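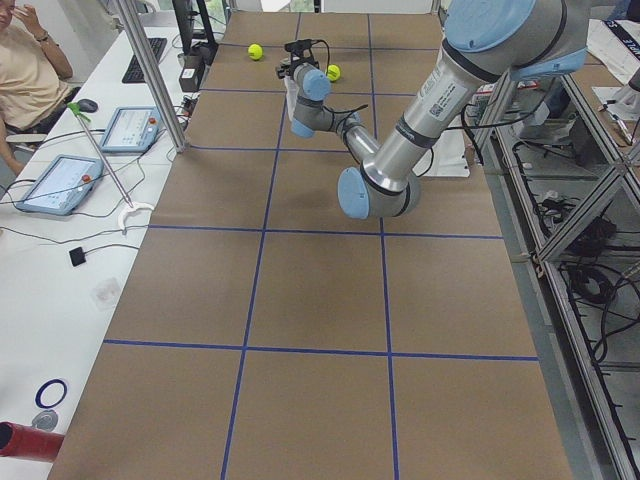
Paper the table first

If you are setting up arms in a shared workshop, start with the part that costs the least and gets the least respect, the tabletop. Ours at Cekilow is covered in brown kraft paper off the roll. It cuts glare, it takes pencil, and when somebody drips something on it you tear it up and lay more. We spent a good part of March discussing mats. The mats people liked were expensive and the mat we could afford smelled like a tire shop.

Roll the paper out the evening before you need it and leave it flat overnight. It will still wrinkle a little. Pull from the middle toward the edges and tape the underside. If you tape the top, a gripper will eventually find the loose corner, and then you own a very costly gift-wrapping machine.

Grid it with blue tape

Use painter's tape or any low-tack tape you can see from a chair. Mark your long lines first with a straightedge, working outward from the middle, then run the crosswise lines. Press each strip down with the back of a spoon. Yes, a kitchen spoon. Wash it before it goes back in the drawer, a step that has been discussed here at length.

The grid is for you more than for the arm. "It missed" is a useless note. "It missed, one cell left and a bit toward the back" can be fixed before supper. Pencil the date on the paper next to any line you move, or you will spend an hour correcting software for something you did with tape.

Start with things that forgive you

Tennis balls are the best beginner objects I know. They squash a little and cost next to nothing. They also roll, so put the box for strays on the floor before you begin, on the downhill side. You may believe your floor has no downhill side. A tennis ball will set you straight.

Keep the can they came in. Laid on its side it makes a decent second lesson: longer than a ball, smooth, and picky about which direction you come at it from. Go across the short way. Move one object at a time until you can do it without holding your breath, then add another, with a generous gap between them.

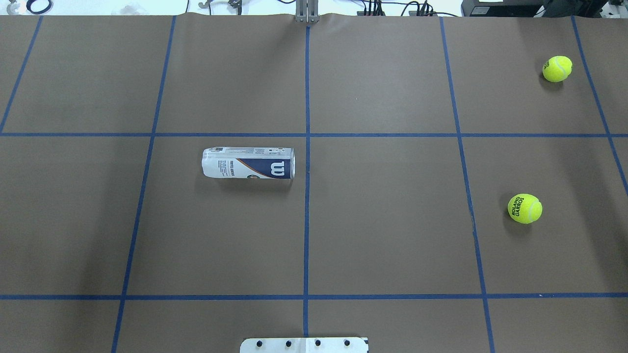
Trinidad Javier wrote in to say that the gap should be as wide as the open gripper plus a hand, and that anyone who sets things closer than that on day one deserves the afternoon they are going to get. Trinidad also recommends squaring the can to a tape line every time, so that you can tell a bad pick from a crooked start.

I agree with all of it except the tone, which I have stolen.

Keep the side desk boring

Pendants go on the desk beside the table, screens up, with a clear path from your hand to the red button. No coffee between you and it. Practice the reach with your eyes on the table, the way you would practice finding the light switch in a hallway at 2 a.m.

A reacher-grabber, the long kind sold for getting socks from behind the dryer, is worth its space here. Stop the arms, then fetch the ball with the pole. I realize this means using a stick to help a robot pick things up. You get used to it.

Cables want a rack, a shelf or a hook, preferably decided on before the first one arrives. Ours were decided on afterward. Label both ends with Testik tags (or a scrap of that blue tape, which does the same job and looks worse).

Moving up to two arms

Get each arm reliable alone before you let them share a table. Our handling script is called Pal, it runs to 2,659 lines, and 900 of those exist to keep one wrist out of the other's business. Write that part first. We wrote it second.

Give each arm its own job and its own object. A ball for one and a plastic cup for the other is a good pairing, with very different grips. For the cup, close slowly and stop early. It will dent, and then it will keep the dent and show it to visitors.

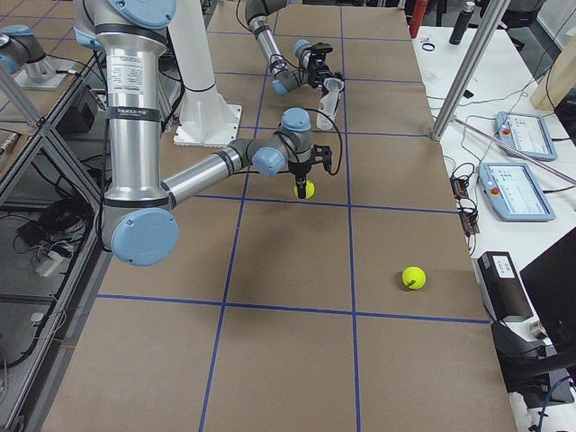

Run everything at a crawl until you are bored, then run it once more at a crawl. Speed goes up in small steps, one arm at a time, and goes back down whenever you change the grip, the object or the script. Write the setting on the paper in pencil so that the evening crew doesn't inherit your optimism.

A few leftovers

Check the base plate bolts on a schedule. We do it every 1,264 cycles, a number Yanling Cai picked and has declined to discuss.

Adwood offcuts make good stop blocks along the back edge of a table. Sand the corners.

Buy a second roll of tape now. The first one is already under somebody's bench.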